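# Tischplatte Stuvutum, weiß, 34 mm

Noch eine weiße Tischplatte, wird mancher denken, und ich habe beim ersten Musterpaket dasselbe gedacht. Wir führen die Stuvutum seit Juni, nach längerem Zögern und gegen den Rat der halben Werkstatt.

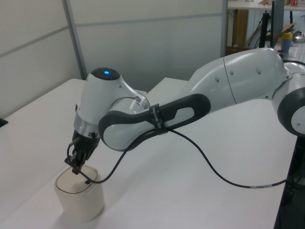
Der Hersteller Flutmont bewirbt die Platte als »nahezu unverwüstlich«. Das Wort steht auch auf dem Karton. Wir haben es auf dieser Seite weggelassen, denn eine weiße Oberfläche, auf der gearbeitet wird, sieht irgendwann nach Arbeit aus. Die Frage ist nur, wann, und was man dann noch machen kann.

## Was man bekommt

- Platte mit weißer, matter Schichtstoffoberfläche, beidseitig belegt
- Stärke 34 mm, Tiefe 700 mm
- Kanten umlaufend angeleimt, Ecken leicht gerundet
- Unterseite ohne Vorbohrungen
- Kein Gestell, keine Schrauben, kein Kabeldurchlass

Die fehlenden Vorbohrungen werden uns regelmäßig als Mangel gemeldet. Wir sehen das anders. Fast jede vorgebohrte Platte, die wir je verkauft haben, passte zu genau einem Gestell, und das war dann gerade nicht lieferbar. Wer keinen Akkuschrauber besitzt und auch keinen leihen will, sollte allerdings etwas anderes kaufen.

## Zur Oberfläche

Laut Datenblatt ist der Schichtstoff »kratzfest, fleckfest, hitzebeständig«. Syafiqah Kusuma hat in unserer Werkstatt eine Musterplatte auf zwei Böcke gelegt und sie einige Wochen lang schlecht behandelt. Ihre Notizen, leicht gekürzt:

**Kaffee, über Nacht:** mit feuchtem Tuch weg, kein Rand.

**Rotwein, über Nacht:** blasser Rand, nach dem zweiten Wischen mit Spülmittel verschwunden.

**Kugelschreiber:** geht mit Spiritus ab, wenn man früh genug daran denkt. Nach einer Woche blieb ein grauer Schatten.

**Permanentmarker:** wie Kugelschreiber, nur schlimmer.

**Teppichmesser ohne Unterlage:** Schnitt sichtbar, dunkelt nach, bleibt. Was hatten wir erwartet.

**Heißer Topf:** nach kurzem Abstellen nichts zu sehen. Nach längerem Abstellen eine matte Stelle, die man nur gegen das Licht erkennt, dann aber immer.

**Metallfüße eines Monitorständers, mehrfach verschoben:** feine graue Striche. Die meisten waren Abrieb vom Metall und ließen sich mit einem Schmutzradierer entfernen, ein paar nicht.

»Kratzfest« ist nach diesem Versuch ein großes Wort. »Unempfindlicher als lackiertes MDF« würden wir unterschreiben, und für eine Platte in dieser Preislage reicht das auch. Mit dem Schmutzradierer sparsam umgehen: Er macht die matte Oberfläche stellenweise glänzend, und glänzende Stellen bekommt man nicht wieder matt.

## Zur Tragkraft

Flutmont nennt eine Zahl, die wir nicht wiederholen. Auf Nachfrage wollte man uns weder sagen, bei welchem Abstand der Auflagen gemessen wurde, noch, ob die Last mittig oder verteilt auflag. Ohne diese beiden Angaben kann man mit der Zahl nichts anfangen.

Dafür drei Dinge aus eigener Erfahrung. Auf einem Gestell mit Querträgern biegt sich die Platte bei normaler Schreibtischbelegung nicht sichtbar durch. Auf zwei Böcken, die ganz außen stehen, tut sie es in der langen Ausführung sehr wohl, auch schon mit einem Drucker in der Mitte. Böcke also einrücken oder einen dritten dazustellen. Klemmhalterungen, etwa für Leuchten oder Monitorarme, drücken sich in die Unterseite ein, wenn man sie festknallt. Ein Stück Sperrholz als Beilage verteilt den Druck.

Vor dem Kauf einer Klemmhalterung bitte die maximale Klemmweite prüfen. 34 mm sind mehr, als manche billige Leuchte fasst. Wir nehmen die Leuchte zurück, wenn sie bei uns gekauft wurde, die Versandkosten dafür aber nicht.

## Zur Farbe

Der Farbton heißt beim Hersteller »Reinweiß«, und wie bei jedem Weiß sagt der Name wenig. Neben einer frisch gestrichenen Wand wirkt die Platte leicht kühl, unter einer warmen Lampe eher neutral. Zwei Lieferungen, die wir nebeneinandergelegt haben, unterschieden sich ein wenig. Für eine einzelne Platte spielt das keine Rolle. Wer mehrere aneinanderstellen will, bestellt sie bitte zusammen und schreibt es in das Bemerkungsfeld, dann suchen wir Platten aus derselben Charge heraus. Nachträglich können wir das nicht garantieren.

Es gibt die Platte auch in Lichtgrau. Staub und helle Krümel sieht man darauf eher, graue Striche dafür kaum. Für eine Werkbank würden wir Grau nehmen. Verkauft wird trotzdem überwiegend Weiß.

## Kanten

Die Kanten sind der schwächste Teil. Flutmont spricht von einer »fugenlosen Optik«. Bei unseren Mustern war die Fuge zu sehen, wenn man hinsah, und mit dem Fingernagel zu spüren. Sauber verleimt waren sie alle. Wer die Platte kürzt, verliert an der Schnittseite die Kante und muss eine neue anbringen, sonst zieht das Material dort Wasser und quillt auf. Passendes Kantenband liefern wir auf Wunsch mit. Aufbügeln geht, sieht aber nie so gut aus wie ab Werk.

Für Küche und Bad ist die Platte aus demselben Grund nicht gedacht, auch wenn der Prospekt sie neben einem Waschbecken zeigt.

## Vergleich mit der Narkel

Häufig werden wir gefragt, ob sich der Aufpreis zur einfacheren Narkel lohnt.

| | Stuvutum | Narkel |
|---|---|---|
| Oberfläche | Schichtstoff | Melamin |
| Unterseite | belegt wie oben | einfacher Gegenzug |
| Vorbohrungen | keine | für ein Gestell |
| Kante | angeleimt, Ecken gerundet | angeleimt, Ecken scharf |
| Farben | Weiß, Lichtgrau | Weiß |
| Garantie des Herstellers | 7 Jahre | gesetzliche Gewährleistung |

Für einen Tisch, an dem ein Laptop steht und abends Post geöffnet wird, genügt die Narkel. Für einen Arbeitsplatz mit Werkzeug, Bastelei oder Kindern lohnt sich die Stuvutum eher. Die Garantie würde ich bei der Entscheidung nicht zu hoch ansetzen: Sie schließt »übliche Gebrauchsspuren« aus, und was üblich ist, entscheidet Flutmont.

## Lieferung

Die Platte kommt per Spedition bis zur Bordsteinkante. Hochtragen gehört nicht dazu, und in der langen Ausführung ist das allein kein Vergnügen. Bitte vorher das Treppenhaus ausmessen.

Beschädigungen an den Ecken kommen vor. Die Kartonage hat einen Eckschutz aus Pappe, den wir für zu dünn halten. Wir haben das mehrfach bemängelt und bekamen jedes Mal die Auskunft, die Verpackung sei geprüft. Also: Karton noch im Beisein des Fahrers öffnen, mindestens an den vier Ecken, und Schäden auf dem Lieferschein vermerken lassen. Mit Vermerk tauschen wir ohne Diskussion. Ohne Vermerk wird es zäh.

Nach dem Auspacken die Platte flach lagern. Hochkant an die Heizung gelehnt verzieht sie sich, auch übers Wochenende.

## Kundenfragen

**Kann ich die Platte auf ein höhenverstellbares Gestell schrauben?**
Ja, das Quintanilla-Gestell passt, viele andere auch. Auf die Schraubenlänge achten: Bei 34 mm ist mehr Luft als gewohnt, trotzdem haben wir schon Schraubenspitzen oben herausschauen sehen. Mit 3 mm vorbohren.

**Ist die Oberfläche antibakteriell?**
Im Prospekt steht es. Einen Prüfbericht haben wir angefordert und nicht erhalten. Bitte wischen Sie den Tisch ab wie jeden anderen.

**Spiegelt sie?**
Wenig. Direkt unter einem Deckenspot sieht man einen weichen hellen Fleck, unter flächigem Licht nichts Störendes.

**Schneiden Sie auf Maß zu?**
In der Länge ja, in der Tiefe nein. Zugeschnittene Platten sind vom Umtausch ausgeschlossen.

**Warum ist die Bewertung auf Ihrer eigenen Seite so mittelmäßig?**
Weil wir sie selbst nicht löschen. Ein guter Teil der schlechten Bewertungen betrifft die Ecken, siehe oben.

## Unser Urteil

Eine ordentliche Platte mit einem zu lauten Prospekt. Rafferty Nakamura aus unserem Einkauf wollte sie nach den ersten Eckschäden wieder auslisten, ich war dagegen, und wir haben uns darauf geeinigt, die Reklamationen bis zum nächsten Einkauf mitzuschreiben. Bleibt der Karton, wie er ist, fliegt sie womöglich doch noch aus dem Sortiment. Musterstücke in beiden Farben schicken wir gegen Porto zu.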